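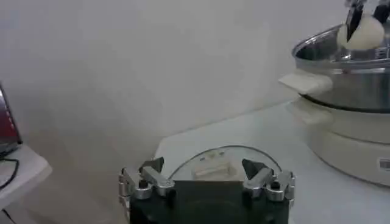
I'd watched three seasons of Clomthorpe before they killed off Dr. Cabello, and I took it badly. Monday night, no warning, bus crash! I yelled so loud that Victor came over from next door. I was still at the table, staring at the glass pot lid like it might have an opinion, while the credits rolled.

"She'll be back," Victor said. "They never showed the body."

So we put on the next one and waited, and the pasta boiled over.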